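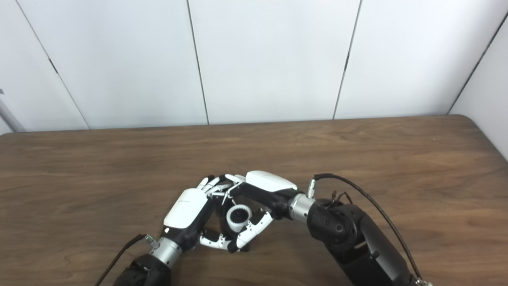

Both hands on the little white cylinder

Home | Diary | Extinguishers | Alarms | Contact

July, 6 in the morning

Awake before the alarm again, thinking about the warehouse at Jastwood. The new owners want to store packed foam up to the roof and they've been told the old sprinklers will cope. Told by whom, I asked. By the brochure, more or less.

I read the Pindden brochure last night with my feet up. It promises "complete confidence" on page 2 and never gives a flow rate. I've been doing inspections long enough to distrust any product that's sold on how it makes you feel. Their heads may be perfectly fine. I'd like to see a test sheet before I put my name near them.

Went up to Givness after lunch yesterday to watch the pump run. It started on the 4th try, and the man from Babić said that was normal for a cold engine. In July! I wrote down the pressure and I wrote down what he said, and we'll see which one the insurer cares about. The log says the pump has been run every week. The handwriting is the same all the way down and so is the ink, and every reading is 137. Needles wobble. I've never met one that didn't.

There's a 1,000 gallon tank out back that was meant to be the answer to everything. Do the arithmetic on that with a few heads open and it's gone before the trucks find the gate.

Must remember: spare gauge, better flashlight, ring about the stuck valve by the loading dock. Also boots.

Comments

drypipe_dad: We had one of those same-pen logs at our place. Took a failed test before anyone upstairs asked.

Marlow22: Bit hard on the pump guy, old diesels can be stubborn in any weather.

hosereel: Did they ever send the test sheet?

Recent entries
The valve that was painted shut
Why I don't trust a quiet alarm panel
Ceiling tiles, again
Notes on a wet basement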